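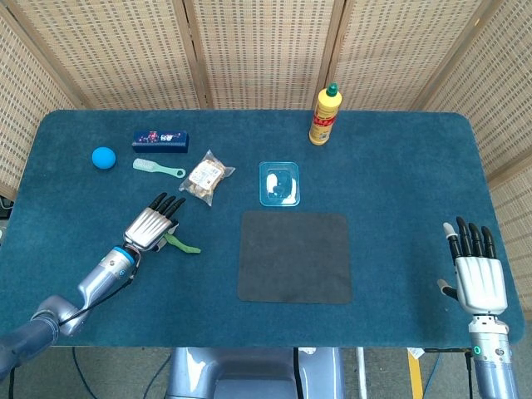 A reader in Kemeys wrote in to say the subtitles on the film ran a good 2 seconds behind the actors, and was there any cure short of learning the language? There is, and it's in step 4!

Guides > Film Night > Fimley Player > Setting up subtitles
August, by the Film Night desk

I set mine up before a fantasy epic with a lot of shouting in it, so I've tested this properly (three sequels' worth).

1. Plug the Fimley player into the projector and switch the projector on first. I always forget, and then the menu comes up tiny.
2. Open Settings, then Languages, and pick your subtitle language. The Clellau catalogue has 3,000 films and most have English.
3. Set the text size to 20. I went up to 25 for my mum's sofa, which is miles back.
4. Start the film, press the Grekell remote's left or right arrow while someone is talking, and nudge until words and mouths match.
5. Press OK to save. The player remembers it for that film only.

Note: songs often have their own subtitle track, so look for "Lyrics" in the same menu.

Caution: don't pull the memory stick out mid-film. I did, right at the big sword fight, and had to start the whole set-up again from step 2.

Contact the Film Night desk | Back to top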